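Home Recipes House Archive About

Chopsticks, and where to keep them

We eat noodles most nights, and until July the chopsticks lived in the cutlery drawer, where they slid under the tray and got stuck at the back. I have now moved them to a black holder with a steel rim, which stands on the dining table all the time.
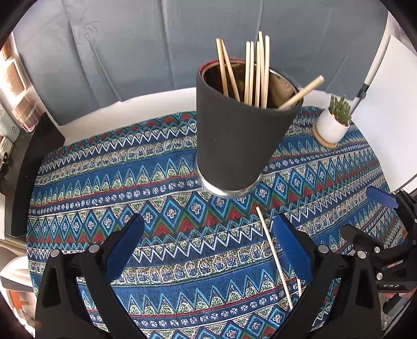 The holder on the blue cloth.

Ayten Coşkun gave me the cloth when we moved to Avholm. It is busy, with zigzags and diamonds in bands, and pale wood shows up well on it, so a dropped stick is easy to find. I wash it at 40 and iron it on the back.

The sticks are plain wood, no lacquer. I wash them by hand and dry them flat on a tea towel before they go back in, tips up. 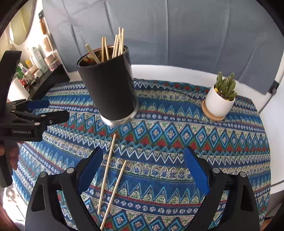
The cactus stays on the table too. It gets a little water every 9 days or so and seems happy enough near the sofa. Next job is the soup spoons, which are still in the drawer.

Posted December 2, 2021

Contact | © Touran Shahbazi | Back to top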